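Visit to the Swati open day, 27 March 2026

I am working with floors for many years, mostly in small offices, and I wanted to see how Swati makes its carpet tiles. The factory opens its doors 2 times in a year, the next one is in July. Entrance is free but you must write your name in a list before.

Our guide was Gholamreza Soltani from the sample department. He speaks quietly, so I recommend to stay near him, especially in the tufting hall. We were 16 visitors in the group, and everybody received ear plugs and a paper plan of the building.

In the tufting hall the yarn comes down from a high rack, 1000 bobbins for one machine. When one thread breaks, the machine stops and a worker ties it again by hand. After this the carpet gets its backing and must rest for 48 hours before cutting. I did not know about the resting, and it explains some troubles I had with cheaper tiles that were curling at the corners.

The part I liked most was the office floor upstairs, where people walk on the company's own product every day. Stripes in gray and white are a practical choice for a busy room, in my opinion, and I would choose a short pile again. 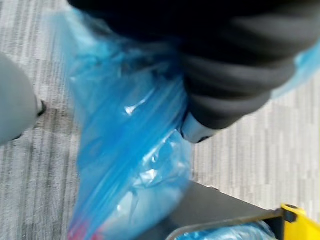

Lunch and the shop

The canteen had lentil soup and good bread. In the shop you can buy remainders by the box. I took one box of the Mollum series in dark green, it was heavy to carry to the bus. The cleaning product Pramia was also on sale, but I have not tried it yet.

Contact | © Swati Visitors' Notes | Back to top
2 comments · 16 shares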